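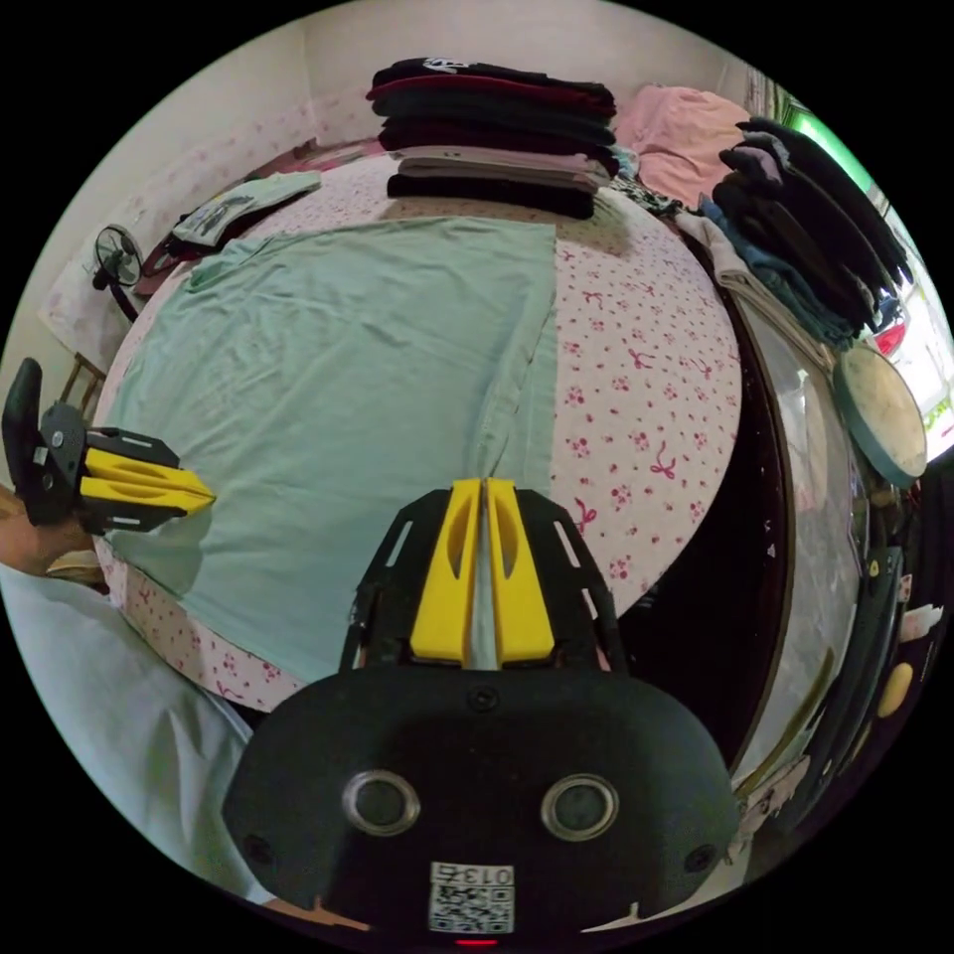 Pre-Purchase Checklist: Hand-Held Grippers, Folding Kit

Home | Checklists | Equipment | Budget Notes | Contact

Last updated: 28/06/2018

I go through this list before I sign off on any more grippers, and I write my comments right under each item so whoever does the next order can see what I was thinking (or grumbling about). Copy it, scribble on it, add to it. If you find something I missed, tell me or tell Sille Dalsgaard, who holds the order book this year.

1. Housing and screws
[x] Screw heads present near the top middle and at the lower outer corners
[x] No cracks in the rear housing
Comment: All good on 0137. I went over it with a flashlight and my thumbnail. The housing is big and round at the back, so check it fits your storage foam before you order foam! I bought the foam first in March and had to recut every single slot.

2. Labels
[x] Number readable at arm's length
[x] QR code scans on the first try
Comment: The white label on the front says 0137 and that's the number I put in the inventory sheet. Please don't make up nicknames for the units, I spent a whole morning matching "the good one" to an invoice. I'd like spare labels in the next order, they cost next to nothing and I'm sure one will peel at some point.

3. Fingers
[x] Both fingers straight, faces parallel
[x] Slots near the tips free of lint
[ ] Spare set on the shelf
Comment: The yellow fingers are what we'll be buying over and over, so they get their own budget line. Mumon quoted $30 a pair and Cavent quoted $51 for what looks to me like the same part. I asked Cavent what the extra is for and I'm still waiting. Until I hear back I'm planning on Mumon, four spare pairs, and no spares on the shelf until that goes through. So that box stays empty, sorry.

4. Bracket
[x] Side rails not bent
[x] Bracket sits tight on the housing, no wobble
Comment: Give it a wiggle with the power off. If it moves at all, it goes back in the box with a note. I don't want anybody tightening it with a kitchen knife again (you know who you are).

5. Indicator light
[x] Light visible when the unit is on
[ ] Color meanings written down somewhere we can all find them
Comment: Small red light at the bottom of the housing. I have it on my list to ask the supplier for a one-page card with every light color on it. I'd tape it inside the lid of the case. Don't guess, and don't write your guess in the log like it's a fact!

6. Second unit
[x] Two units for every folding station
[x] Handle checked for cracks and loose parts
Comment: T-shirts need two hands, so we need two grippers, and the budget has to say pairs. The first draft counted single units and came out looking wonderfully cheap. I've fixed it. The mint-green shirt laid out flat is the kind of job I have in mind, one gripper coming in from the side and the other from the front.

7. Work surface
[x] Flat and wide enough for one full shirt
[ ] Finished stack kept well away from the shirt being worked on
[ ] Clothes waiting their turn in one bin
Comment: A bed works fine, and it saves us a table. The folded stack does get tall, though, and I'd like it moved off before it leans. The dark pile over on the right should be in a bin. Ríos has stackable ones, and I've put down $61 for a set. If you've got bins at home you don't need, even better, shout before I order.

8. Clothes to practice on
[x] Mix of light and dark
[x] T-shirts and denim both included
Comment: We have plenty. No money goes here, please stop asking me for a shirt allowance.

9. Carry case
[ ] Fits two units plus spare fingers
[ ] Latches hold when the case is tipped
Comment: Collton wants $106 for the hard case. I winced, then I remembered what a new gripper costs, and I put it in. Still to be approved. Measure the handle end before you order, it sticks out more than you'd expect.

Still open: spare fingers, light card, bins, case. I'll tick them off on this same page as the boxes come in, and Sille has the supplier contacts if you need to chase anything while I'm out.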